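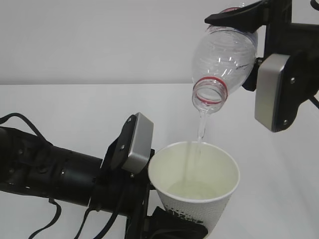 Is it too late to put my name down if I've never kept a diary in my life, asked one reader under my last post, and no, it isn't! Please come. I'm after 22 people for the Stirkura drinking habits study, and I'd love a few more who are hopeless at writing things down (I am too, my own trial diary from February has four blank days in it).

What you'd be doing: for 7 days you jot down whatever you drink and when. Tea, squash, tap water, the lot. Then you come and have a chat with me at the Ollau rooms, upstairs above the bakery, and I ask nosy questions about your kettle. It's an hour at most and there are biscuits.

You need to be over 18 and living in Ollau or Drernum. Night workers, I'm especially keen on you! Sorry, but I can't take anyone who's been told by a doctor to limit fluids.

We pay bus fares and give you a shopping voucher at the end. Drernum people can do the chat by phone if the bus is being the bus.

Names in by 17 Jun 2023 please. Drop a note through the Stirkura door or ring extension 838 and leave a message, slowly, with your number twice.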